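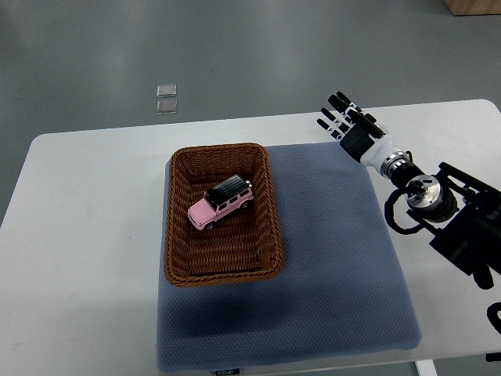 Nerys Edwards wrote after the first session to ask why a module on household textiles should begin with laundering when most students expect it to begin with fibres. Her point was that a person cannot judge how a cloth will wash until it is known what the cloth is made of, and she asked whether Units 1 and 2 might be exchanged.

The order of the units will remain as printed. Students at Skoltcombe come to the module with differing backgrounds, and washing is the one treatment that all of them have carried out. Those who would prefer to read about fibres first may do so, using the Drestau reader, chapter 6.

Unit 1. Care of textiles in the home

1.1 Soil and its removal
Soil on household cloth is of two main kinds: matter that dissolves in water, such as sugar and sweat salts, and matter that does not, such as grease and fine dust. Water alone deals with the first. The second requires a detergent, whose molecules have one end drawn to water and the other to grease.

1.2 Temperature
A wash at 60 degrees is suitable for white cotton towels and bed linen. Wool should be washed at no more than 32 degrees in the practical sessions, and should not be moved suddenly from warm water to cold. Felting is caused chiefly by rubbing while the fibre is wet – heat makes it worse.
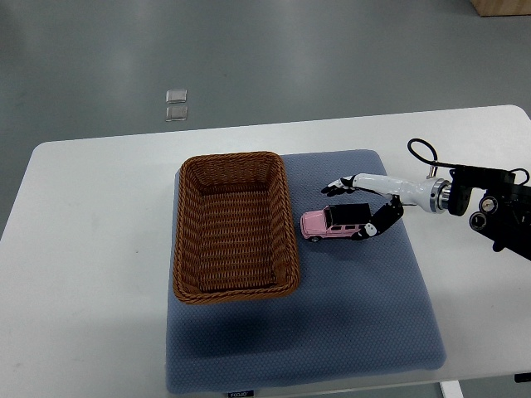
1.3 Drying
Knitted articles are to be dried flat, away from direct heat. The weight of water held in a hanging knit will stretch it along its length, and the shape is seldom fully recovered. Woven cotton and linen may be hung. Linen is best ironed while slightly damp.

1.4 Care labels
Students should be able to name the symbols for washing, bleaching, drying, ironing and professional cleaning, and to state what a bar beneath the wash tub means. A single bar calls for a milder action, and two bars for a very mild one.

Written work
Write a short account of how one woollen and one cotton article should be washed and dried, giving reasons. Work is to be handed to Idrisa Mutiso by 29th April. Late work will be marked in June.

Reading
Parry, E., Washing and Wear, chapters 2 and 3.
Becerra, X., Notes on Wool (Gurkidau Press), opening section only.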